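Curves and Corners
Why so many things are round at the edges
By Etornam Wumbei

Run your finger along the edge of a bathtub. Now try a bar of soap, a spoon and the rim of a cup. Your finger slides along without meeting anything sharp. People who design things spend a lot of time on edges and corners, and very often they choose a curve. 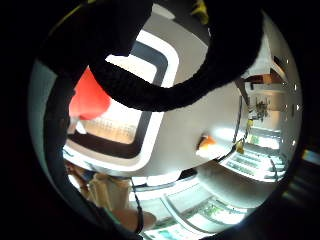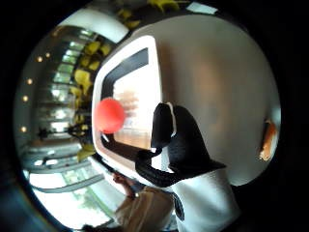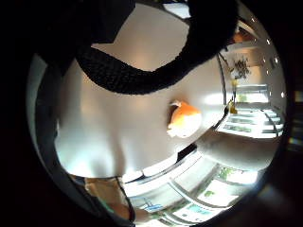
Pale surfaces with curves in them. The second picture shows a window or screen with rounded corners.

What is a corner?

A corner is a place where two edges meet. The corner of a sheet of paper is a good one to look at. One edge runs along the top, the other runs down the side, and they meet at a point.

A rounded corner has no point. The top edge starts to bend before it reaches the end, and it keeps bending until it has become the side edge. Designers call the size of this bend the radius. A small radius makes a tight bend, like the one on a playing card. A big radius makes a wide, lazy bend, like the one at the end of a running track.

Why sharp corners hurt

If you have ever walked into the corner of a table, you already know that it hurts more than bumping into the flat side. You may have been walking at the same speed both times.

The difference is how much of the table touches you. When you bump into the flat side, the push is shared out over a wide patch of your skin. When you hit the corner, the push goes into one tiny spot. Scientists use the word pressure for this. Pressure is how hard something pushes on each little bit of area. The same push on a smaller area makes a bigger pressure.

This is also how a thumbtack works. The flat end is wide, so it doesn't hurt your thumb. The other end is very small, so it goes into the wall.

A rounded corner touches you over a larger area than a pointed one, so the pressure is lower. It can still give you a bump, but it is less likely to cut you.

Why curves are strong

Corners can be a problem for the object too. When something is pushed, pulled or bent, the force has to travel through the material. In a smooth curve, the force spreads out along the bend. At a sharp inside corner, it crowds together in one place. Engineers call this a stress concentration. Cracks like to start there.

You can see a stress concentration with a piece of paper. Hold the two ends and pull straight out. The paper is hard to tear. Now make a small, sharp cut in the middle of one long edge and pull again. The tear starts at the tip of the cut and runs across.

The windows on passenger airplanes have rounded corners for this reason. The air inside a flying airplane pushes outward on the walls much harder than the thin air outside pushes in. In the 1950s, some early jet airplanes broke apart in the air, and investigators found that cracks had started near the corners of openings in the metal. Engineers learned a lot about shape and metal from those accidents.

Domes and arches

A curve can also hold up weight. An arch is a curve that carries weight down to the ground on both sides. People were already building stone arches more than 2000 years ago, and some of those arches are still standing.

A dome is like an arch that has been spun all the way around. An eggshell has a dome at each end. The shell is thin and breaks easily if you tap it on the rim of a bowl, but it can take a surprising amount of pressing if you squeeze it evenly from end to end.

In the town of Clollham there is a footbridge with one low stone arch. Farmers once walked sheep across it every Monday on the way to market. The stones in the middle lean on each other, and each one stops its neighbor from falling. The more weight there is on top, the more tightly the stones are pressed together, up to the point where the stone or the ground gives way.

Easier to make, easier to clean

Many plastic things are made in a mold. Hot, melted plastic is pushed into a hollow shape. It cools and turns hard, and then the mold opens. Melted plastic flows around a curve more smoothly than around a sharp corner, and a curved part often comes out of the mold more easily.

Curves help with cleaning as well. Crumbs and dirt collect in tight inside corners where a cloth can't reach. Look inside a lunch box, a sink or a mixing bowl. Most of them have a bend where the bottom meets the sides.

When a corner is better

Round is not always the best choice. Bricks have square corners so that they fit together with no large gaps. Books have flat sides so that they stand in a row. If every box in a delivery truck were shaped like a ball, there would be a lot of empty space between them, and they would roll.

A screwdriver needs edges to grip the slot in a screw. A knife needs a sharp edge to cut.

Try it: paper legs

You will need:
2 sheets of paper, the same size
Tape
A pile of thin books
A kitchen scale

1. Roll one sheet into a tube and tape it along the side. Stand it on its end.
2. Fold the other sheet into three equal parts to make a tall triangle shape. Tape it and stand it up.
3. Put one book on top of the tube. Add more, one at a time, until it falls down. Keep your fingers out from under the books.
4. Weigh the books it held and write down the number.
5. Do the same with the triangle.

If your books weigh 1000 grams altogether, that is the same as one kilogram. Which shape held more? Look at the paper afterward. On the triangle, check the folds and the flat sides to see where it bent first.

Words to know

Arch: a curved shape that carries weight down to both sides
Dome: a rounded roof or top
Mold: a hollow shape used to make copies of a part
Pressure: how hard something pushes on each bit of area
Radius: the distance from the center of a circle to its edge
Stress concentration: a place where force crowds together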